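Boxes, boxes, boxes
2019-08-14
By Knut Eichhorn
14 comments | 6 shares

I finally started on the bedroom, and I am so happy about it that I'm writing this on the floor with my back against the radiator instead of going to bed like a sensible person.
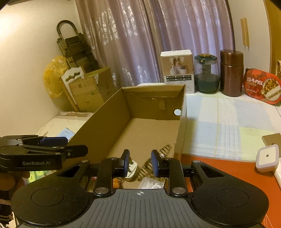
So, the plan. The move to Laltach is really happening, the lease is signed, and the moving company (Tiedemann, the ones my sister used in April) wants everything in boxes before they'll even look at it. They gave me a weight limit for the small truck, 4,000 pounds, and I spent a silly amount of the afternoon wondering what a person's whole life weighs. Mine has a lot of books in it. The Tiedemann guy on the phone looked at my list and guessed 3,134, and I loved that. Not three thousand. Three thousand one hundred thirty-four! I want to meet whatever spreadsheet came up with that.

I'd been dreading the odds and ends most. Clothes are easy, you fold them and they're done, and books practically pack themselves. But the plugs and the cords and the things in the drawer under the other things, those I've been walking past for two weeks. Today I just set a cardboard box down in front of me and began. And it was fun! I mean it. There is something so good about a plain cardboard box with most of its bottom still showing. You put one thing in, then another next to it, and already it looks like you've got a system.

My system, for the record, is that there's no category called "misc." Last time I moved I had five boxes marked misc and I opened the last of them a year and a half later. This time every box gets a room and a shelf, written on the side in fat marker. If I can't say which shelf, it goes on the bed and I argue with myself about it after dinner. The bed lost a lot of arguments tonight. I slept on half of it yesterday and will probably do the same again.

Old boxes are fine, by the way. I know Mom thinks you should buy new ones, but I've got a stack left from the last move and I like them with their old tape and their soft edges. A strip of fresh tape along the bottom, then another one across it, and they hold up beautifully. I did buy two rolls of the good tape from Traretti on the corner, the kind that tears straight. What a pleasure that stuff is. I've been taping things that don't need taping.

The curtains stay up till the last morning, I've decided. I've always loved that mauve, it makes the whole room look like early evening, and if they came down now the place would stop being mine before I've left it. They'll go in last, on top of the bedding, and then they can be the first thing out at the new place. The windows there are wider, so I may have to hang them with less gather. I measured twice and got two different answers. Will measure again on Saturday when I pick up the key.

Money, so I remember: 2,188 for the deposit and first month together, paid. The movers are 235 for the half day and then by the hour after that, so the faster I am with the marker the better. I've promised myself dinner at Flustari with whatever is left over, and I've already picked the dumplings, so there had better be something left over.

Found while sorting: the spare key to a bike I sold, my good scissors (finally!!), a birthday card I wrote and never mailed, and a tiny flashlight that still works. I went around the hallway with the flashlight for a while. The card is going out tomorrow, late as it is. I added a line at the bottom and a new address.

I also called Dad and he told me the story of moving out of his first apartment with everything in his uncle's station wagon, the mattress on the roof and his cousin holding it down through the window with one arm. I've heard it a dozen times and I still laugh at the part with the bridge.

Tomorrow is the desk and, if I'm brave, the hall closet. There's a suitcase at the back of it I haven't opened since I moved in and I'm weirdly excited to see what past me thought was worth keeping. Need to buy another marker on the way home, the blue one is almost dry. Also milk.

Contact | © 2019 Knut Eichhorn | Back to top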